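Checking and Changing the Lights in an Elevator Lobby

We use cookies to keep this site working and to count visits. Accept | Manage settings

Small elevator lobbies often have just a few round ceiling lights, so one bad lamp makes a noticeable dark patch. Set aside 29 minutes for a lobby with 2 fittings. You will need a stepladder, a dry cloth, a replacement lamp of the right type, and a helper to keep people clear of the elevator door.

1. Look before you climb

Turn the lights on and stand with your back to the wall. Compare the brightness of each fitting. Note anything else mounted on the ceiling, such as a camera or sensor, and plan where the ladder will go so you don't bump it.
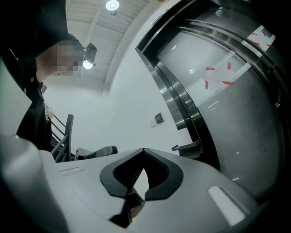

2. Shut off the power

Switch off the lobby circuit at the panel and tape a note over the breaker. Wait six minutes for the fittings to cool.

3. Remove the cover

Most round covers twist off counterclockwise or pull down on spring clips. If yours sits in a strip ceiling, hold the strip flat with your free hand. The strips bend easily.

4. Fit the new lamp

Match the wattage and color printed on the old one. Wipe the cover with the dry cloth and put it back.

5. Test

Restore the power and leave the lights on for four minutes. If one flickers, switch off again and reseat the lamp. If it still flickers, call an electrician.

Written by Boris Delić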